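Plodora Playroom: a look around the gallery

I have put 300 runs through Plodora since November, and I'm still opening it before my coffee is ready. It's a simulation kit from Endbridge for people who want to try out robot arm code on toy-sized jobs without buying an arm. You pick a room, pick a task, press start, and watch. The Playroom pack is my favorite by a mile — kid-scale furniture, lots of color, and plenty of cubes to practice on!

Both views come from the same session, and I love how different they feel.
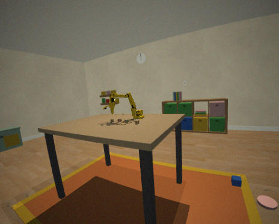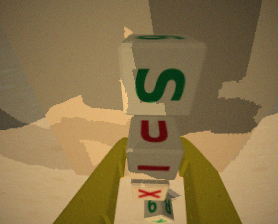 Playroom pack, two renders: the yellow arm on its wooden table, then the letter cubes up close, with the big green S on top.

The close view is blocky at the edges, and I've grown fond of it. It's light enough that my old laptop gets through a batch of 45 runs over lunch. The room view is the one I leave open while I tinker, mostly for the shelves and the bright rug (I want that rug).

Setup took me one evening. The manual skips a step when you load a second room, but Bereket Negash has a clear write-up on the Plodora user board, and it got me going again in minutes. Next on my list is the Kragh workshop pack, which I'm starting Monday.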